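Your first grips with the Pakalard hand gripper

Before you begin, charge the handle until the light stays on, and install the Barasa app on your phone. The kit from Tosutus comes with 4 finger strips; you need only two of them now, so keep the others in the bag.

Open the app, choose "New session" and set the force limit to 600. Squeeze the trigger 3 times slowly. The number on the screen must go back to zero each time.

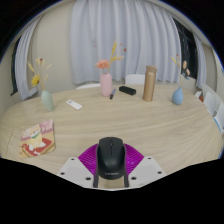

Choose a first object which is smooth and not too heavy. I like to begin with things that have a clear left and right side. With a computer mouse, put one finger strip along each flank and keep the buttons pointing away from you, then close until the number reaches 100. Stop there and lift straight up. If the object turns, open fully and start again a little lower.

Save the session before you switch off the handle.

Hauke Engelhardt, Bretthorpe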